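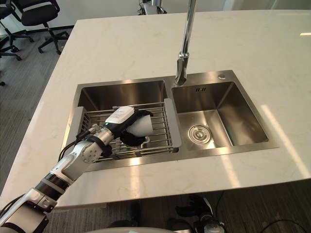

How to set up and use an over-the-sink dish rack

An over-the-sink rack lets you drain washing up without giving up any worktop, and it suits a kitchen island or any run of counter where a standing rack would be in the way. A double sink is the easiest kind to fit one to. Put the rack across one basin and keep the other free for washing, with the end plates resting on the sink rims and the rods running from back to front. One end should come right up to the divider between the basins, so the drips fall into the sink and stay off the counter.

I have used three of these racks, a Murilell, a Drakar and now an Uzor, and they all go in the same way. The Uzor is the stiffest and the one I would buy again. The Drakar went rusty at the welds in its first June and I threw it out.

What you need

An extendable rack
A tape measure
A soft cloth
Washing-up liquid
White vinegar
A jug that shows millilitres

Measuring

Measure the basin from inside edge to inside edge, then measure the rim on each side. The rack has to be longer than the opening, with enough over to sit properly on both rims. I leave 5 mm between the end of the rack and anything upright, such as the base of the tap. Check that the spout can still swing over to the washing side when the rack is in place.

Dry the rims before you put the rack down. Pull the two halves apart until both ends are seated, then press on the middle with your palm. If it rocks, lift it and try it a little further forward or back.

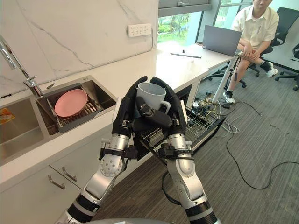 Loading

Start with plates. Stand them on edge across the rods, leaning slightly, with a gap between each one. Put the heaviest nearest an end plate, where the rack is best supported.

Mugs and cups go on next. Empty them fully first, then set them upside down, or on a slant if the base is hollow and tends to hold a puddle. Turn the handles all the same way and you will fit more in. Paper cups are too light to stay put on bare rods, so I rinse those and put them straight in the recycling.

Leave pans until the plates are dry and put away. My Uzor flexes under a full casserole dish, so big pots go on a folded tea towel on the counter.

Cutlery falls through. Use a small pot or a clip-on holder.

Cleaning 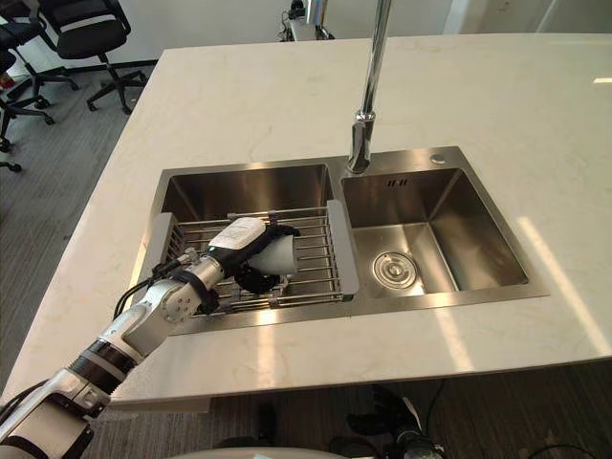 Once a week, take the rack off and wash it in warm soapy water. Go along each rod with the cloth and pay attention to the joins at the ends, where scale collects. For hard water marks, mix 400 ml of warm water with the same amount of white vinegar, wipe it on, leave it for a few minutes and rinse well. Keep the vinegar away from marble, as it will etch the surface.

Lift out the drain strainer while you are there and scrub both sides. Wipe the sink rims under the rack as well, or you will get a grey line that takes some shifting.

If the rack slides about

Hukard sells silicone strips that stick under the end plates. Cut them with kitchen scissors to the width of the rim. Mine have stayed on through a good deal of washing up. Clean off any grease with washing-up liquid first and let the plates dry overnight before sticking anything to them.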